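Thread time! The Ulina results are out, so I can finally go on about them.

We recorded 3,000 tries at handling cloth and kept 2,591 after checking. The question was whether wrist views alone are enough to learn from.

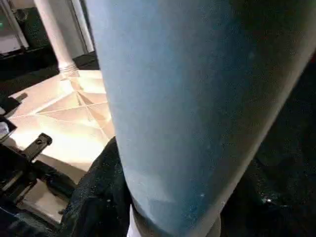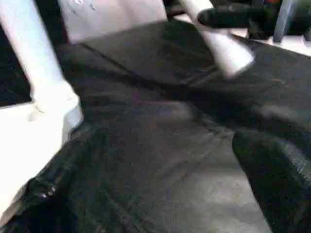

Our method, Lightfoot, scores every moment by how much the wrist view tells the policy about its next move, then trains hardest on the useful ones. Black fabric is a great test – the creases are faint, and in the second shot the policy has one long diagonal fold and a grey sheen to go on, plus a blurry finger!

Result: 89% success on folds, up 8 points on plain training. I was chuffed.

It still struggles when the cloth bunches up. Next job is trying it on the Conduvum set in April.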